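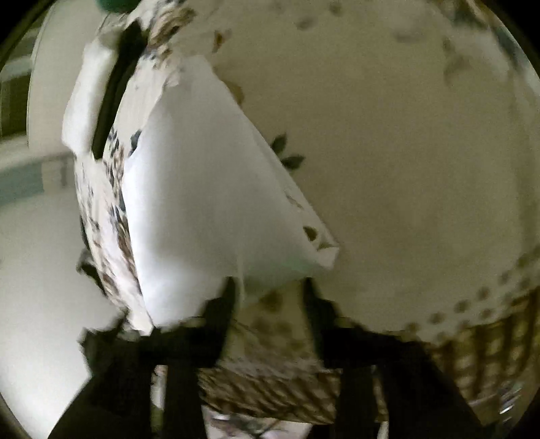

Short Fiction

The cloth came with the house in Cirndale, along with 14 jam jars and a key that fit nothing. I only meant to fold it and be done (April, rain, you know how those afternoons go), but I got one side turned over and there were those two green leaves poking out beside the fold, and I thought of Cillian Ó Gríofa.

He had rented the upstairs from my aunt back when she was still in Trotville. Every Sunday-best supper, out came the leaves, and he'd set his cup on the same one and tell us he was watering it! My aunt was 70 then and laughed like a girl.

So I unfolded it again. I put it on the table, a bit crooked, and got down two cups. The rain kept on. I set mine on a leaf and waited for the kettle.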